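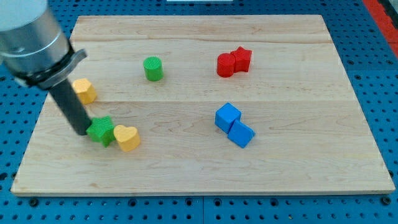

Séjourner au Castden : vos questions, nos réponses

Le Castden est-il vraiment un « écolodge » ?
Nous évitons le mot. Il ne correspond à aucune définition stable et on l'accroche aujourd'hui à des hôtels avec piscine chauffée toute l'année. Chez nous, l'eau chaude est solaire, avec un appoint au gaz les jours gris. Appelez cela comme vous voudrez.

Combien y a-t-il de chambres ?
19, dont 16 dans la maison principale. Les autres se trouvent côté verger et ne sont pas chauffées ; elles ferment hors saison.

Toutes les chambres ont-elles « vue sur le lac » ?
Non, quoi qu'en disent certains sites de réservation. Celles de l'arrière donnent sur la route de Warkham et coûtent moins cher. Si la vue compte pour vous, faites-la inscrire sur votre confirmation.

Verrai-je des loutres ?
Probablement pas. Il y en a dans la baie de Rorkivby, mais elles sortent tôt et se moquent des programmes d'excursion. Méfiez-vous de quiconque vous vend une observation garantie.

Que vaut la formule « immersion » proposée par les agences ?
Demandez le détail par écrit. Dans la plupart des cas, il s'agit de notre demi-pension, plus une promenade que vous pouvez faire seul avec la carte gratuite de l'accueil.

La réservation directe est-elle moins chère ?
Souvent, pas toujours. En mai, il arrive que les plateformes bradent leurs dernières nuits en dessous de notre tarif. Comparez, en regardant bien les frais ajoutés à la dernière page.

Comment venir sans voiture ?
Par le bateau Jin depuis Warkham. L'embarcadère est à 400 mètres de la maison, en montée. La brochure de la compagnie parle de « quelques pas » ; avec une valise, c'est optimiste. Le bateau ne part pas par grand vent.

Y a-t-il du wifi ?
Dans le salon, oui. Dans les chambres, parfois. Ne comptez pas dessus pour une réunion en ligne.

Les chiens sont-ils admis ?
Oui, sauf au restaurant. Prévenez-nous à la réservation.

Puis-je annuler ?
Sans frais jusqu'à 16 jours avant l'arrivée. Ensuite, l'acompte est conservé. Avant de souscrire l'assurance qu'on vous proposera au paiement, vérifiez que votre carte bancaire ne vous couvre pas déjà.

Contact | Mentions légales | © Castden | Haut de page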